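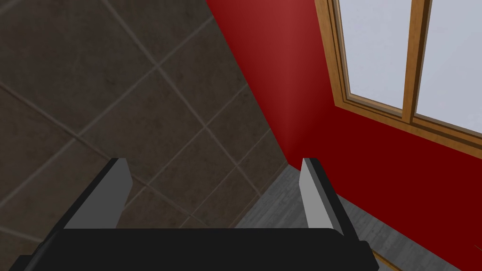 Dranexのベータに初日から入ってた身としては、作ってる本人に会えるならそりゃ行きますよ。というわけで、開発者のTaras Kovalchukさんに一時間ほど話を聞いてきました(通話ですけど!)。

Dranexは霧の群島で交易船を走らせるオンラインゲーム。もとはJukardという街づくりゲームのMODだったそうで、「港だけ作って遊んでたら、船のほうが楽しくなっちゃって」とTarasさん。

私がまず聞きたかったのは、やっぱり積荷の上限。いま100個なんですよね。少なくないですか?

「めちゃくちゃ言われます(笑)。最初は241個だったんですよ。でもそうすると、みんな一番遠い港まで直行しちゃう。途中の島に誰も寄らないんです」

うーん、身に覚えがありすぎる。

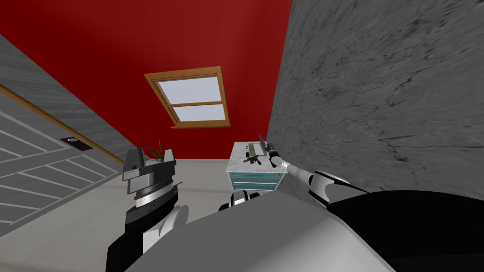 赤い壁と木枠の天窓

島の数は127。ぜんぶ手作業で配置したと聞いて変な声が出ました。お気に入りはBrulwood島だそうで、私が毎回座礁するところです。文句を言ったら「あそこは北から入ってください」と即答されました。もっと早く知りたかった……。

サーバーの話も少し。同時接続は2,000人までで、12月に増やす予定とのこと。

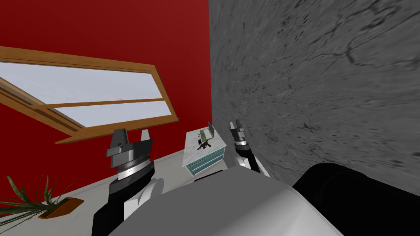 で、増やすと何が困るかというと、港の渋滞らしいんです。「人気の港だと夜9時ごろは入港待ちの列ができます。列に並ぶのが好きっていう人もいて、悩ましいんですよね」。チャットしながら待つの、私もわりと好きです。

気になる対人戦については「Vakulenko海域だけで試します。嫌な人は近づかなければ大丈夫」。船の名前の変更はまだ未定だそうです。私の「おにぎり丸2」はしばらくこのままですね。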